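The Year of Buying Nothing Much
Posted on Dec 18, 2022 in Home, Grumbling

In October I decided to stop buying things I already had. I know how that sounds. A grown man should not need a rule for it. But I had just paid for a jar of mustard and, on putting it away, introduced it to two other jars of mustard, both open, one of which had gone the colour of a saddle.

The rule was simple enough to fit on the back of a receipt, so I wrote it there. Use up what is in the flat before bringing in any more of it. Food, soap, batteries, notebooks, the lot. I told Juraj Mikuš about this at work and he asked whether it covered beer. I said it covered beer in principle.

The kitchen went well for a week. I ate a great deal of barley. I have no memory of ever wanting barley, yet there it was in three different cupboards, as if I'd been preparing for a siege by people who hate flavour. Barley soup, barley with an egg on it, barley salad. By the second week I was putting the mustard on it, so at least the two problems had met.

Then I moved on to the bathroom, where I keep the sort of thing one buys in a chemist's at ten to six in a bad mood.

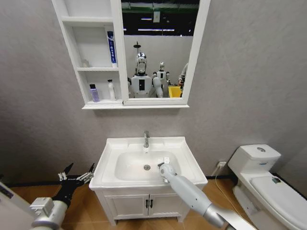
My weakness is shampoo. I don't have much hair, and what there is has never asked for anything special, but I can't walk past a shop called Lolia without going in, and I can't go into Lolia without feeling I owe them something for the warm air. They do a loyalty card. You get a point for this and a point for that, and when you reach 200 points they give you a small bar of soap. I have reached 200 points more often than I'd like to say in front of my mother, who reads this. The soaps live in a drawer. Every shirt I own smells faintly of fig.

So the new rule was hard on Lolia and I suspect they noticed. They have sent me 8 emails since October, each sadder than the last. "We miss you" was the first. The latest has a drawing of an empty basket.

What surprised me was how long things last if you let them. I had always thought of a tube or a bottle as something that ran out on a Tuesday and had to be dealt with on the way home. If you stand it on its lid it will go on for another fortnight out of pure stubbornness. My grandmother used to cut hers open with scissors and I thought it was the war talking. I have now bought scissors. (I checked first. I did not have any in the flat, or none that would admit to it.)

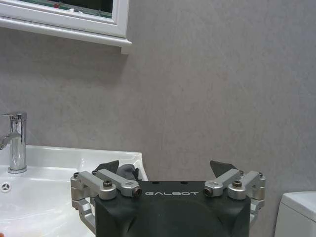
I should own up to the lapses. There was a coat, which I argued was a replacement, although the old coat is still on its hook and still a coat. There was a lamp from Hrnčiar, the second-hand place behind the station, where the owner lets you talk yourself into things by saying nothing at all and looking out of the window. And I joined Verkero -- a website where people give away what they don't want -- meaning only to get rid of the barley. I came home with a bread bin. I'd like to say it was a swap, but the woman didn't want the barley either.

The bread bin is very good, by the way. Enamel, cream, slight dent. I keep the notebooks in it.

Juraj asked last week how much I'd saved. I hadn't worked it out, and when I tried I kept having to leave out the coat, then the lamp, then the train fare to fetch the bread bin, and at that point I made us both some tea. We are all right for tea. There is a tin of it behind the rice that I think came with the flat.

I'm carrying on until spring. The mustard is down to one and a half jars. If anyone has a recipe for barley that doesn't taste of it, the comments are open, and please don't say risotto -- I've had the risotto.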